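ホーム > 業務ガイド > 医療事務 > レセプト電子請求 > 返戻データの再請求手順

返戻レセプトをオンラインで再請求する手順（Civano版）

2024年2月22日 更新

急ぎでまとめたので抜けがあるかも。気づいたら直します。前提はレセコンがCivano、送信端末にAveckの接続ソフトが入っている構成。他社のレセコンだと画面名が違うので読み替えてください。

用意するもの

・送信用端末（電子証明書が有効なもの）
・返戻ファイルを置くフォルダ。デスクトップ直下はやめる
・前回請求分の控えデータ
・紙の返戻付箋が来ていればそれも

証明書の期限は先に見ておく。切れていると最後の送信で止まって、全部やり直しになる。うちは一度やった。

手順1　返戻ファイルを取り込む

請求用サイトにログイン、「返戻レセプト」から対象月を選んでダウンロード。保存先は上で作ったフォルダ。ファイル名は絶対に変えない。日付を足したくなるけど我慢。名前が変わるとCivanoが読まない。

ダウンロードできる期間が決まっているので、後回しにしないこと。

手順2　Civanoで読み込み

メニュー＞請求管理＞返戻取込。フォルダを指定して「実行」。件数が出るので、サイト側の件数と合っているか確認。合わないときはだいたい2通り。前の月のファイルが残っているか、社保と国保を同じフォルダに入れているか。フォルダは分ける。

エラー「122」が出たらファイルの文字コードがおかしい。一度メモ帳で開いて保存したファイルだとこうなる。落とし直しが早い。中身を見たいだけならコピーを作ってそっちを開く。

手順3　返戻理由を見て修正

多いのは資格関係。保険者番号の入力ミス、枝番なし、資格喪失後の受診。窓口で保険証を確認し直して、患者情報のほうを先に直す。レセプトだけ直すと来月また同じ理由で返ってくる。

病名もれは医師に確認してから。事務の判断で足さない。確認したらカルテ側にも残っているか見る。

コメント欄に補足を書くときは全角で。半角カナが混ざるとチェックで落ちる。長い文章は要らない。要点だけ。

印刷して突き合わせる人は、終わった紙をその辺のゴミ箱に捨てないで必ずシュレッダーへ。氏名と番号が載ってます。 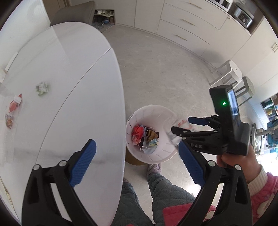

テーブル脇のゴミ箱

手順4　チェックをかける

請求管理＞点検＞返戻分のみ、を選択。「全件」を選ぶと当月分まで回ってしまい、かなり待たされる。1000件を超える月だと端末がほぼ固まるので注意。

赤の行は送信不可。黄色は送れるけど要確認。黄色を全部つぶす必要はないが、理由が分からないまま送るのはなし。Perronの点検ソフトを併用しているところは、ここで一緒にかけておくと楽。辞書の更新は忘れずに。

手順5　再請求データを作る

履歴情報を消さないこと。ここが一番大事。返戻ファイルについている履歴管理情報がないと、再請求ではなく新規扱いになって弾かれる。Civanoの場合は「履歴を引き継ぐ」にチェック。初期値はオフなので毎回見てください。

作成先は取込フォルダと別にする。上書きすると元に戻せませんん。

手順6　送信

Aveckの接続ソフトを立ち上げて、つながったら請求サイトへ。再請求データを選んで送信。進み具合の表示が70％あたりで止まって見えることがあるけど、待つ。途中で閉じない。二重に送ると取り消しが面倒。

送信後は受付結果を見て、「受付済」になっているか確認。エラー一覧が出ていたら手順3に戻って該当分だけ修正。締切日の夕方は混むので、できれば午前中に。

手順7　控えを残す

受付結果はPDFで保存。送ったデータ本体も一緒に、月ごとのフォルダへ。Hondelusのバックアップを使っている場合は対象フォルダに入っているか見る。入っていないことが割とある。

USBメモリでの受け渡しは禁止のところが多いはず。院内のルールに従ってください。

よくあるつまずき

・取込ボタンが灰色のまま → 権限不足。管理者でログインし直す
・件数が0になる → 対象月の指定ミス。診療月でなく処理月で選ぶ
・合計点数が合わない → 公費の入れ忘れが多い。併用分を見る
・ログイン画面が出ない → 接続ソフトが先。順番が逆だと開かない

紙の返戻分はこの手順では処理できないので別ページで。2月中に書きまず。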